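Tillik (reading program)

Tillik is a graded reading and workbook program for teaching a second language to children in grades 3 to 8. It was put together by Lộc Tăng and Tươi Cao, two classroom teachers, and is sold in printed sets by the small publisher Plevstead. First made for Vietnamese, later Amharic and Persian. It is used mostly in weekend heritage schools and in a smaller number of regular day schools that offer one of the three languages as an elective.

The name covers the readers, the workbooks, the teacher binder and the card sets. Teachers often use it just for the readers.

Contents
Background
Structure
Word list
Color and position unit
Teaching method
Editions
Use in schools
Reception
See also

Background

Tăng and Cao taught in the same heritage school and were both writing their own handouts. The textbooks they had came from overseas and assumed the child already spoke the language at home, all day, with everybody. Many of their students understood grandparents fine but answered in English. Others had no background at all. Same room, same hour.

The first handouts were photocopied stories of one page each, with the new words in bold and a line drawing on top. Cao wrote most of the stories. Tăng did the grammar notes and later the whole ordering of the word list, a job he has said took longer than the rest put together. Early copies had no level numbers, only paper clips of different colors, and a few teachers still call the levels "clips" because of that.

Plevstead took the material on after seeing it at a teachers' swap table. The publisher had until then done mainly music theory books. Phong Văn was hired to redraw the art and stayed on as the series designer.
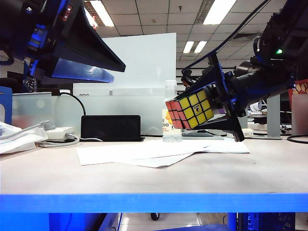
Structure

The program has 5 levels. Each level has 8 readers, one workbook and a set of word cards. The teacher binder is shared across all levels and comes as loose pages, so that a school can pull out what it needs.

Level 1 - single words and two-word phrases. Greetings, family, food, numbers. Readers are mostly pictures.
Level 2 - short sentences, present time only. Home, school, weather, animals.
Level 3 - linked sentences, past and future markers. Shopping, getting around, feeling sick.
Level 4 - short stories with chapters. Letters, simple news items, directions.
Level 5 - longer reading, folk tales, opinion pieces. The workbook drops English instructions completely at this point.

A level is meant to take one school year at two hours a week. Most weekend schools take longer, and the binder gives a slow schedule for that. There is also a review booklet between levels 2 and 3, not counted as a reader, which was added after teachers complained of a jump there. Level 3 is still the one where most students get stuck. The binder says so.

Word list

The whole course is built on a core list of 2000 words. Of these, 800 are taught by the end of level 2. Words are picked by how often a child would need them in talk and not by how common they are in newspapers, so "shoelace" comes early and "government" comes very late.

Every word is supposed to show up again in at least three later readers. In the first edition this was checked by hand with index cards, and some words slipped thru. "Umbrella" in the Vietnamese set is taught in level 1 and then never seen again until the last reader of level 4, something users of the series like to bring up.

Vietnamese entries mark the classifier next to the noun from the start. In the Amharic set, letters are introduced in small families alongside the words, with the full chart printed inside the back cover. The Persian set gives short vowels through level 2 and then stops marking them. Babak Fallahi, who adapted the Persian readers, wanted them kept through level 3 and an optional marked version of those readers can be ordered.

Color and position unit

Unit 4 of level 1 covers colors and position words together. This is the unit most often used on its own, by schools that don't buy the rest. The words are red, yellow, white, black, blue and green, plus on, under, behind, next to, left and right. Teachers are told to bring objects from home

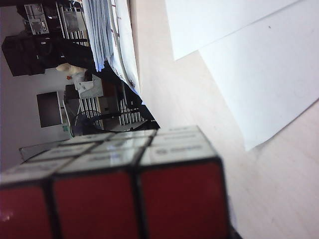 and to keep them small enough for a child's hand. Pairs of students sit back to back. One puts the objects in some order and says where each one is, the other tries to match it with a second set. No pointing allowed. Mistakes are left alone until both are finished, then the pair compares and fixes them out loud.

Blue and green are taught as one word with an add-on in the Vietnamese set ("xanh" for both, then leaf-xanh or sky-xanh), and the lesson order is different there for that reason. Green comes first. In the other two sets blue and green are just seperate words and get taught on the same day.

The workbook pages for the unit are coloring pages with written directions. Students who finish early write directions for somebody else.

Teaching method

Each reader follows the same five steps over two class meetings. Titles of the steps are from the binder.

Look. Students page through the reader with the text covered and say any word they know, either language.

Listen. The teacher reads aloud twice. First time books closed. Second time open, finger under the line.

Say. Line by line, group then pairs. The binder warns against going around the room one by one, as it eats up the hour and the shy ones count ahead to find their line.

Write. Workbook pages. One page is copying, one is filling in, one is free.

Take home. The reader goes home with a slip for an adult to sign after hearing it read. The adult doesn't need to know the language.

Grammar is not explained in levels 1 and 2. From level 3 there is a gray box at the bottom of some pages, no longer than four lines, and the teacher can skip it. Tests are short and spoken. There is one at the end of each reader and a longer one at the end of the level, done with the student alone while the others work. No grades are suggested, only "ready" and "not yet".

Translation is allowed, which put the series at odds with some teacher trainers at the time. Cao's note in the binder says a child who asks what a word means should be told what it means.
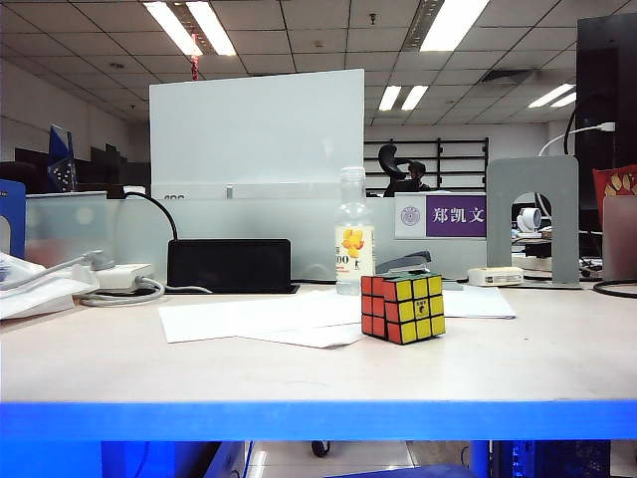

Editions

First edition (Vietnamese only). Spiral bound, black and white inside. The spirals bent in backpacks and this edition is hard to find in one piece.

Second edition. Stapled readers, color covers, redrawn art. Card sets added. The southern and northern words are both given where they differ, in older printings with the northern one first and in newer printings by page side. Accent marks were dropped by the printer on two pages of reader 6 and a correction sheet was mailed out.

Amharic edition. Adapted by Tolera Negussie. Not a straight translation - nine of the level 1 and 2 stories were replaced since they turned on Lunar New Year or on food that needed too much explaining. Negussie wrote new ones, including the well liked bus story in level 2.

Persian edition. Adapted by Fallahi. Reads right to left, so all the art had to be flipped or redone. Some was flipped that should of been redone, and there is a clock running backward in reader 3.

Third edition (Vietnamese). Word list checked over by computer, umbrella fixed. Released April 29, 2022. Audio for all readers became available at the same time, recorded by two speakers per language, one adult and one child.

Level 5 does not exist yet in Persian. The Amharic level 5 has the readers but not the workbook.

Use in schools

Most users are heritage schools that meet in borrowed classrooms. The printed format suits them: no logins, no screens to carry. The Trikari network of weekend schools uses levels 1 to 4 as its standard course and runs a yearly training for new teachers, two days, with the second day spent on the speaking tests. Đoàn, a bilingual day school, uses the readers only and writes its own workbook pages.

Mixed-age classes are common. The binder has a chapter on running two levels in one room, with the older group doing "Write" while the younger group does "Listen". It is the shortest chapter and the one teachers ask most about. Some schools have older students read the level 1 books to the younger ones and count it as their own reading practice.

Home use is allowed but not really planned for. Parents can buy a single level without the binder; the answer key is in the binder, so they end up without one.

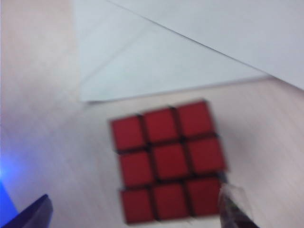
Reception

Teachers have generally liked the stories and the pace of the first two levels. The card sets get mixed comments - thin stock, and the level 3 cards don't fit the level 3 box. The lack of grammar teaching early on is the usual complaint from adult learners who pick the series up, tho it was never meant for them.

Reviews in teacher newsletters have also pointed to the price of a full class set and to the slow arrival of the higher levels. Plevstead now sells the readers in packs of ten with no workbook, at the request of schools that were copying them.

Tăng has said in talks that he would cut the level 4 news items if he did it again, as they date quickly. They were kept in the third edition with the years taken out.

See also

Graded reader
Heritage language
Classifier (linguistics)
Weekend school
Total physical response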